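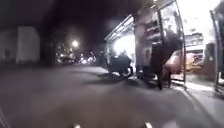 Zader night trading pilot: interim report to the Skulton fund
August 12, 2025
Prepared by Edgars Uibo

You asked for a plain account of whether keeping the street open late is worth the money. So far I am not convinced, and I would prefer to say so now than in the final report.

What has been done

Two kiosks have been given extended hours under the pilot, one let to Khamphan and one to Arkari. The grant paid for their extra lighting and for evening cleaning of the pavement. Of the 3000 euros set aside for this stage, 65 are left. Most of the overspend went on electrical work that the first quote left out.

What we know

Khamphan's till recorded 231 late sales over the period. Mārtiņš Raudsepp regards this as a strong start. I would be more careful. We have no late figures from before the pilot, and some of those customers may simply have put off a purchase they would have made at teatime. Arkari has not sent its figures, despite two reminders.

The lighting is a mixed result. It is very bright at the counter, but the pavement a short way off is still dark, and that was the complaint we set out to deal with. A bright kiosk beside a dark stretch can make the dark stretch feel worse. Two residents have written to say so. I have also had one letter in favour, from a tenant's cousin.

Seating was in the original plan. None has been bought, and I do not think any should be until we know who would use it.

What I disagree with

The draft press note calls the street "transformed". Please don't let it go out. People stop at the kiosks, buy something and go home, as they do anywhere.

Next steps

Get Arkari's figures, or stop its share of the support. Ask the electrician for a price to turn one lamp towards the pavement. Count late sales for a second period with the extra lights off, so there is something to compare. Mārtiņš objects to the last of these and will send you his reasons separately.

I am not asking for more money at this stage.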